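# Pouring arm takes shape at the Grurnden workshop

Sep 25, 2021 - The pouring arm that members of the Grurnden shared workshop have been putting together since February is now being tried out with real water.

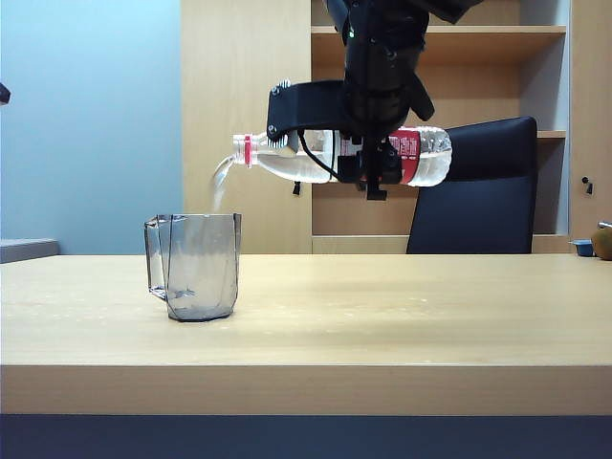
Can a person with no engineering background join the build? Anyone who is happy to read a wiring sheet and ask for help can join, and the first evening is free.

The project is led by Wanda Wróbel, who spent 20 years repairing sewing machines in Hosau before she ever touched a motor controller, and who will gladly tell you (over a cup of tea, if you have the time) how alike the two jobs are. The group calls its arm Lekota, after the street where the workshop used to be, and the name has stuck in spite of several better suggestions.

Pouring is a fussy thing to teach. A plastic bottle gives when it's squeezed, and it gets lighter as it empties, so the grip and the tilt both have to be worked out with some care. Wróbel has been writing the tilt settings down in a school notebook, along with a good many crossings-out - she says she'll type it all up for the other members once the numbers settle down.

Two more building evenings are planned before winter, and there are four places left at each. Tools are provided, but please bring your own laptop and a towel. Names can be left on the sheet by the workshop door.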